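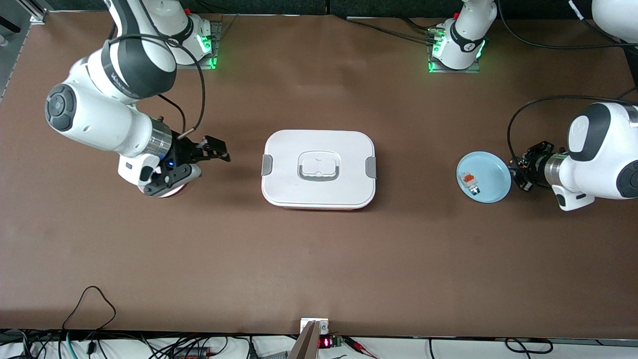
Two-arm table with a white lidded container and a light-blue plate

Call for participants: review group for table-top robot practice rules
Stomex, Irnach site

Stomex is looking for people who want to help us test and improve our written rules for working at two-arm robot tables. The rules are now in their second draft. They were written by our own engineers, and we know that engineers do not always see what is missing in their own text. For this reason we invite persons from outside the company to read the rules, to follow them at a real table, and to tell us where they are unclear, too strict or not strict enough.

Place: Stomex, Zemholm building, room 219, Irnach
Period: October
Group size: 10 participants
Time needed: 30 hours in total, mornings or afternoons as you prefer
Reference: 2148

What the rules are about

The draft has the working title "Fahmy rules", after the project in which it was started. It covers daily work with household objects such as boxes, lids, plates and small items. It does not cover large industrial robots or mobile robots. The main chapters are:

- Preparing the table and the objects before the arms are enabled
- Where a person may stand, and when hands may enter the shared area
- Guiding and fixing of cables, on the arms and at the front edge of the table
- Meaning of the indicator lights, and what to do if a light is not the expected one
- Grip force and speed for containers with latches or handles
- Stopping, restarting and handing over the table to the next person
- Notes to be written after each session

The chapter about cables has received the most comments until now, and we would like to have special attention on it. Some colleagues want every cable fixed to the arm at fixed distances. Others say that a free loop near the wrist is necessary for the full movement. We have not decided this question and the draft gives both versions.

What you will do

You will first read the draft at home and mark everything that you do not understand. Then you will come to Irnach for your sessions. In each session you follow one chapter step by step at the table, together with a trained operator from our side. The operator will not correct you unless safety requires it. If a step can be read in two ways, we want to know which way you have chosen. After the session you fill in a form and have a short talk with the editor of the chapter. At the end there is one meeting of the whole group.

Who can apply

You must be at least 18 years old and able to read technical text in English. Perfect English is not needed. We would be glad to receive applications from people with experience in laboratory work, machine operation, workplace safety, teaching or technical writing. Up to half of the places are kept for people who have never worked with a robot.

You should be able to stand for one hour with short breaks. If this is difficult for you, please write it in your application and we will arrange a seat outside the reach of the arms.

What we offer

Participants are paid by the hour, at the same rate for everybody, and the reading at home is paid also. Travel costs inside the region are returned against tickets. Your name will be printed in the final version of the rules only if you agree to it. Safety glasses are provided. Please wear closed shoes and no loose sleeves, scarves or long necklaces.

How to apply

Send us one page in which you tell who you are, why the subject interests you and which chapters you would like to test. Please write the reference 2148 on the page. A full list of earlier jobs is not necessary. Applications can be given at the Zemholm reception between 9:00 and 16:00, or sent by post to Stomex, Zemholm building, Irnach. All applicants will receive an answer, also those for whom we have no place this time.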